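3.2 Object placement and viewing distance

The second part of the study concerns how people judge the distance between small household objects when the objects are shown on a screen. Earlier work on size and distance estimates has mostly used plain shapes such as cubes, spheres and cards. These are easy to control, but they carry no familiar size. A person looking at a gray cube on a blank floor has to guess whether it is the size of a die or the size of a washing machine, and the guess affects every later estimate. We wanted to know how much of the error reported in that work would remain when the objects were ones people handle at home.

Participants were recruited in Grunau and Bisitz through notices in libraries and adult education centers. A total of 111 people completed the session. All reported normal or corrected vision. Participants who wore reading glasses were asked to wear them throughout. People who had taken part in the pilot described in Section 2 could not enroll again.

Each session lasted under an hour and was held in a quiet room with the blinds closed. The participant sat at a desk with the head on a chin rest. The screen was set at the same height for everyone, and the chair was adjusted until the eyes were level with the center of the display. Room lights were dimmed but not switched off, as several pilot participants had complained of tired eyes in full darkness.

The stimuli were still images. We prepared 18 layouts, each with a small number of objects on a tabletop, and rendered them from fixed viewpoints. Layouts differed in three ways: the distance between the two target objects, whether one target stood in front of the other or beside it, and how much other material was in view. We refer to the last of these as the surround. In the low-surround layouts there was only the table and the targets. In the high-surround layouts more material was in view. Figure 4 gives one of the high-surround layouts with the targets placed one in front of the other. 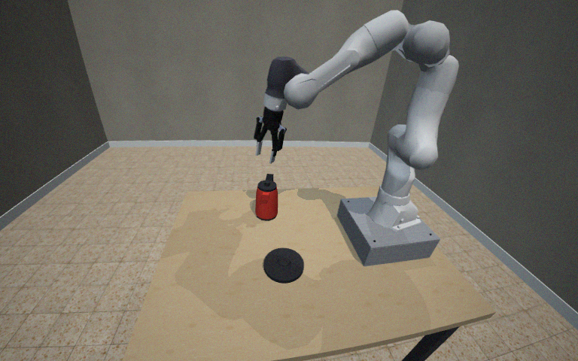 Figure 4. High-surround layout, front-to-back placement. Targets: red container with black lid, flat black disc.

The task was a simple one. After each image a horizontal bar appeared on a blank background, and the participant used two keys to make it longer or shorter until its length matched the gap between the nearest edges of the targets. There was no time limit. Pressing the space bar stored the answer and brought up the next image. We chose bar matching over spoken estimates in inches or centimeters after the pilot, in which many people rounded to the nearest five and a few changed units partway through.

Every participant saw all of the layouts in a random order, with the restriction that the same pair of targets never appeared twice in a row. Before the main block there were 12 practice trials with feedback. In these the correct bar was shown under the participant's own bar for three seconds. No feedback was given in the main block. A short break was offered at the midpoint, and most participants took it.

Responses were converted to ratios by dividing the matched length by the true gap. A ratio of one means a correct match, and a ratio below one means the gap was judged too short. We used the median ratio per person and condition for all tests, since the raw values were skewed to the right. Trials in which the bar was left at its starting length were dropped. These were rare and were spread evenly over conditions.

3.3 Results

Gaps running from front to back were judged too short in both surround conditions. This agrees with the compression effect that has been described many times for pictures of outdoor spaces and for plain shapes indoors. Side-to-side gaps were judged close to correctly. The difference between the two directions was present in nearly all participants and did not depend on age or on whether a person wore glasses.

The surround had a smaller effect, and it was limited to the front-to-back direction. When a larger fixed item stood on the table, judged gaps were longer and therefore closer to the true value. We had expected this on the assumption that extra material gives the eye more to measure against. The size of the improvement varied a good deal from one layout to the next, however, and in a few layouts it was absent. An informal look at these suggests that the fixed item helped most when its base and the two targets were spread over different depths of the table. We did not vary this on purpose, and the present data cannot settle it.

Flat targets gave more trouble than upright ones. When one of the two targets was low and lay close to the table surface, as a disc or a folded cloth does, the spread of answers was wider than for two upright targets at the same gap. One possible reason is that the near and far edges of a flat object are both visible and some people may match to the wrong one. The instructions said "nearest edges," and this was repeated before the break, but in the closing interview a number of participants said they had matched from center to center at least some of the time. We return to this in Section 5.

Familiarity with the objects was rated at the end of the session on a scale from "never use" to "use every day." We found no link between these ratings and accuracy. A person who uses a given object daily was no better at placing it than a person who rarely does. It is likely that almost everyone knows the usual size of such items well enough for the purpose, and that the scale measured frequency of use more than knowledge of size.

3.4 Repeat session

To check how stable the judgments are, 20 participants from the Bisitz group came back for a second session in March. The procedure was the same except that the practice trials were given without feedback. Their front-to-back ratios were close to those of the first session, and the order of the participants from most to least compressed was largely kept. Side-to-side ratios changed even less. The Camenzind data set, which used plain blocks and the same bar task, shows a comparable level of stability, and we take this as support for treating the ratio as a fairly steady trait of the observer.

A third group had been planned at Drastow but could not be run with the same display. Those sessions are reported separately in the appendix and are left out of the analysis given here.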